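Can a robot clear the table yet?

5/6/20

My dishwasher quit in January, and I've been doing everything by hand ever since, so you can guess what's been on my mind. I stand there with my sleeves wet and think, okay, we have phones that can tell my face from my sister's. Where is the thing that does this?

Regular readers know I've been on this topic for years (hello to the three of you). I wrote about the Noka window cleaner, which I returned. I wrote about the floor vacuum, which I kept, and which is at this moment wedged under the radiator and beeping at me. But what I really want, and I think what most people want, is the boring middle part of the day. Take the cups off the table. Put them on the tray. Carry the tray to the kitchen. Don't break anything my grandmother left me.

So I've been reading a lot, and watching a lot of demo videos at one in the morning, and I want to write down where I think we are.

First, the shop floor. My cousin works at the Dantas plant over in Edstead, where they make door hinges and drawer slides, and she got me in for the open house last winter. They have a robot arm there that moves parts from a belt to a box, and it is wonderful to watch. It did 1209 parts on the shift before we came through, according to the screen on the wall, and I stood there for so long that the tour left without me! Same part, same belt, same box, all day. If one comes down the belt sideways, there's a little gate that knocks it off, and a person picks it up later.

That gate is the whole story if you ask me. There's no gate in my dining room. Everything comes down the belt sideways in my dining room. There's a bowl with a spoon in it, there's a plate under the bowl, somebody has left a napkin in the cup, and the tray is never where it was yesterday.

A lot of the research now goes at this from the human end. You give a person a pair of grippers to hold, the same kind of grippers the robot would have, and the person does the chore with those in place of fingers. The computer gets to learn from how it was done. I love this idea because it means that somewhere out there people are being paid to set the table over and over, and I would be so good at that job.

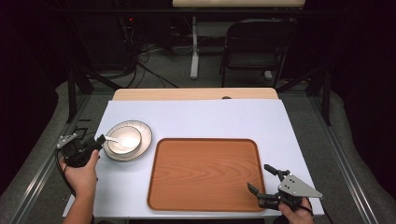

I tried it at home, sort of. I got out two pairs of kitchen tongs, the short kind with the flat ends, and told myself I could only touch things with those until the table was clear. It took me 11 minutes. Normally I'd say it takes me one, and that's with the radio on and a stop to talk to the cat.

The spoon was the worst. You'd think it would be the bowl, but a bowl has a rim and you can pinch a rim. A spoon lying in a bowl slides around every time you come near it. I chased it in circles. Then I got it, and it swung down between the tongs like a gate, and I had to set it on the tray and start over from a better angle. When I use my hand, I don't think about any of this. My fingertips just sort of know when the thing is starting to slip, and they squeeze a little more, and I'm already thinking about dinner.

The tray was the other surprise. Mine is an old fake-wood one from a cafeteria sale, and it's wide enough that you really need both hands, level, the whole way. With tongs I could drag it. I could tip it (I did tip it). Lifting it with a cup on board was out of the question, and I gave up and used my hands like an animal.

And cups with saucers! Who thought of those. Two things that have to travel as one thing, and they're only held together by gravity and good manners. If you grab the cup, the saucer stays behind. If you grab the saucer, the cup goes for a walk. You have to make a decision about which one you're picking up before you even start, and I never knew I was making that decision until I had metal tongs in my fists.
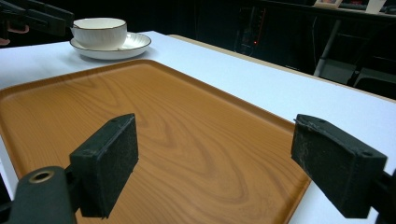 Now to the money, since a few of you asked in the comments last time. There's a small arm from Wiltow that clamps to a counter, and it's selling for $718 before shipping. I've gone back and forth on it. The videos are nice. It puts a cup on a shelf, it puts a block in a box, and in one of them it wipes up a spill, very slowly, with the expression of someone who has been asked twice. But if you read the small print, it only lifts 300 grams. I weighed my breakfast bowl with the oatmeal in it and we were well past that. So it could clear my table if I ate less, I guess, or switched to paper plates, and at that point I can just fold up the paper plate myself.

Also it's clamped to the counter. The table is in the other room. I keep coming back to that one.

My neighbor thinks I'm looking at it wrong and that the chores will change before the robots do. She points out that we don't have a robot that scrubs dishes the way I'm scrubbing them now. We have a box that sprays hot water, and we all learned to load the box. Maybe clearing the table will go that way too, with a table that has a hatch in it or dishes that all stack on one post. I told her I'm not eating at a table with a hatch. She said people probably said that about the dishwasher.

Where I've landed for this year: factories, yes, if every part is the same and somebody builds the gate. Floors, mostly, if you pick up your socks first. Dishes on a table, in a real house, with real people leaving things wherever they please, not yet. I do think it's closer than it was when I started this blog. The grippers are better, and the videos have fewer cuts in them, which I always check for. When a video runs all the way through from the first cup to the last and nothing's sped up, I get a bit excited and send it to everybody I know.

If anyone reading has the Wiltow arm, please write and tell me what you use it for, and whether the clamp marks up the counter. And if anyone knows a repair person who'll come out to Edstead for a dishwasher with a dead pump, write to me about that first.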